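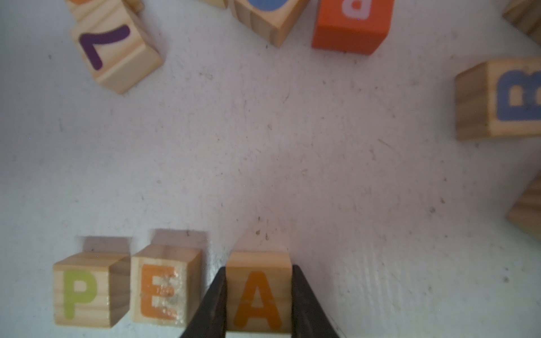 Phonics before whole words?

ljakab
Our reading group in Plutport drops letter names for the first 14 sessions and teaches sounds only. Any data on this?

kbunnag
We did the reverse at Cundasgate. Names first, 10 sessions. Spelling scores came out higher in July.

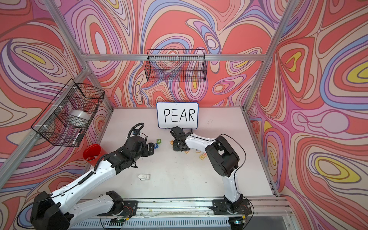

Vowel pairs were the weak spot. EA has too many readings to teach as one unit.

ljakab
Then the gain may come from the word list. How long was yours?

kbunnag
189 words.

rusnak_s
Disagree with both. Ours was 414 and the order made no difference.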